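About Trandura

Trandura builds and maintains pick-and-place cells for parts handling in vehicle assembly and service operations. The company is based in Fuserville and has one product line, the Giáp handling kit, sold with installation, operator training and a maintenance plan. We do not build conveyors, welding cells or vision systems for inspection. Customers who need those are referred elsewhere.

The company was started by Tharindu Majumder and Wilfredo Navarro, who had both worked on end-of-arm tooling and wanted to sell it to sites too small for a full integration contract. A typical customer has one or two stations where small molded or stamped parts are taken from shelving and presented to a person at the vehicle. The parts are light, the shapes are awkward and the mix changes often.

What we supply

The Giáp kit comes in two versions. The first carries a multi-finger hand, intended for flat or irregular parts that have no obvious gripping surface. The second carries a linkage gripper with molded fingers, intended for repeat work on a short list of parts. Both mount to the same wrist plate and run from the same controller. Changing from one to the other requires a restart and a new tool offset, and should be done by a trained operator.

Shelving is part of the specification. Picks are taken from standard slotted steel units with a front lip, and floor positions are marked in yellow so that a unit can be returned to its place after cleaning or restocking. Reflective shelf surfaces are permitted, although glare from overhead lights must be checked during setup. Parts may be laid directly on the shelf, without a fixture or tray, as with the license plate bracket in this station.

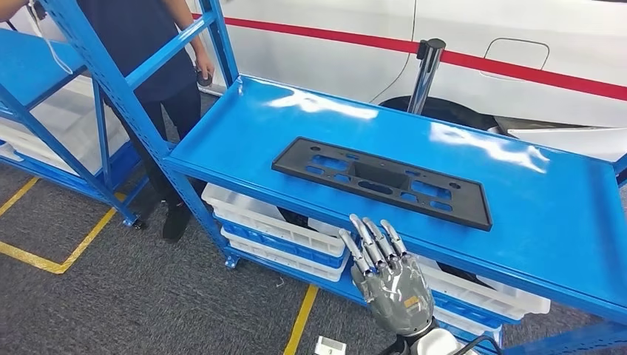
How a part is qualified

Each new part goes through a bench check, a reach check and a supervised run. The supervised run is 20 picks, with a person standing by at the station for the full set. Results are logged by part number and orientation. A part that fails in one orientation is not rejected outright – the limit is written into the part sheet and the customer decides whether it can be lived with.

Our parts library held 386 entries on 18/03/2023. Entries are shared between customers only with written permission. Princess Tagle maintains the library and answers questions about it.

Tool service

Grippers are serviced on site where possible. The standard visit covers linkage pivots, finger surfaces, covers and fasteners. Fingers are replaced as a pair, even when wear is limited to one. Alfredo Catacutan runs field service and schedules visits directly with the customer's maintenance lead.

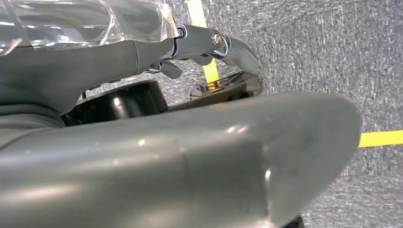 Finger, clear cover and metal linkage at the gripper.

Training

Operator training takes 2 days at the customer's site. Eduardo Rivera teaches the course and wrote the manual that goes with it. The first day covers manual control, stopping and restarting, and tool offsets. The second is spent on the customer's own parts. Refresher sessions are held in Fuserville every June.

Working with us

Inquiries should include part drawings or samples, shelf dimensions and the distance from shelf to vehicle. Sites that already run Bravholm controllers should say so, as the wiring differs and a separate interface box is quoted. Samples are returned after the bench check unless the customer asks us to keep them.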